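Speaker notes, moving a small office talk, 27 August 2024

Slide 1. Say hi, wait for the back row to sit down. Water on the left side of the lectern this time!

Okay so, I run the office side at Civell, and in July we moved the whole thing from Prondthorpe to Dusen. I'd never moved an office before. I'd moved apartments (badly), and I figured it would be the same with more chairs. Pause for the laugh, move on if there isn't one.

Slide 2. The inventory. We ended up with 1,309 lines in the spreadsheet. Read a couple out loud, the "misc cables, gray" one always goes over well. My first mistake was letting every team name things their own way, so we had "monitor," "screen," "display" and "the big one" all in the same column. Pick your words before anybody starts typing.

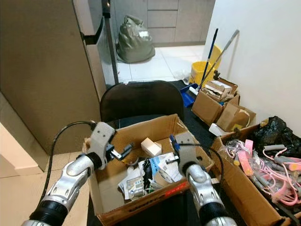

Slide 3. Labels. Put the room number where the stuff is going, in huge marker, on two sides. We wrote the old room on ours for the whole first day and then had to redo them all, and I was not popular. Kauppinen, our movers, like the room number top right, so ask yours what they want before you buy the stickers.

Slide 4. What we didn't take. This is my favorite part, so slow down here. Of those 1,309 lines, 1,047 made the trip. The rest got sold, given away or recycled, and I've had exactly one complaint (it was over a coat rack, tell the coat rack story if we're running early). Start this a month before you think you need to. We started 20 days out and I was still arguing over filing cabinets the night before the truck came.

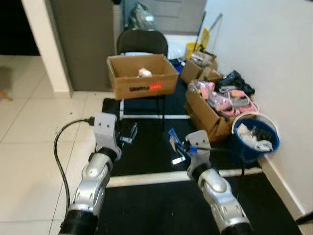
What should be set up first in the new place?
The internet and the coffee, in that order, and then one finished room where people can sit down and work while everything else is still a mess.

Slide 5. Money. Show the chart but don't read it. The one to point at is the $497 for extra elevator time, because I forgot to book the freight elevator past noon. Call the building early, get it in writing, and ask what time they lock the loading dock.

Slide 6. Thank everybody, leave the checklist link up during questions. Pick up handouts from the front desk on the way out, they want the folder back.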